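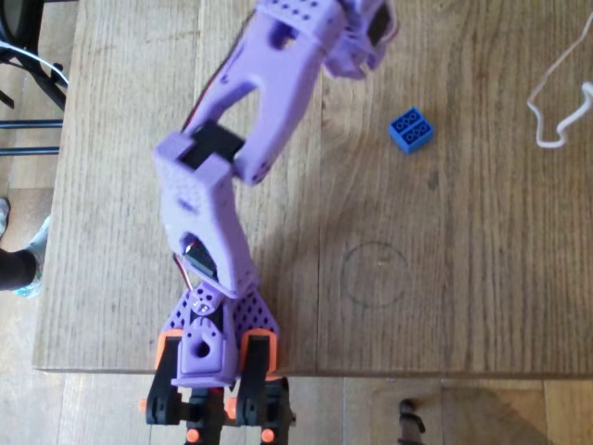
I've been helping with the robotics club at Wendach for 3 years now, and every February we have the same argument: should we do the big competition again? I used to be the loudest yes in the room. This year I voted no, and I'd like to make the case for it, especially to the parents who wrote to me afterward (I read every one, I promise!).

A competition season eats everything. The rules come out, the kids split into a build team and a drive team, and by week two the same couple of confident ones are holding the screwdrivers while everyone else makes posters. I like posters. I don't think you learn what a servo does from making one.

So we printed arms instead. Small ones, a kid or two per arm, all the parts off our own printer, which the kids named Tusititz for reasons I've never gotten out of them. The job was as plain as I could make it – pick up a toy brick, put it down somewhere else. No points, no buzzer, no pit area.

And they were so into it! Hazem El Khatib, who teaches the math half of the club, figured they'd be bored in an hour. They stayed past pickup time arguing about elbow angles. One girl reprinted her forearm because she thought the first one was ugly, and I say that's a perfectly good engineering reason when you're twelve.

I know what trophies do for a school. I know the Trernus regional looks nice on an application, and some kids really do light up under pressure – I'd drive those kids there myself. But the entry fee was $479, and for $386 we bought enough motors and filament for the spring. Next year I'd like us to spend it that way again, and let anybody who wants to compete do it as a side project with my blessing and my minivan.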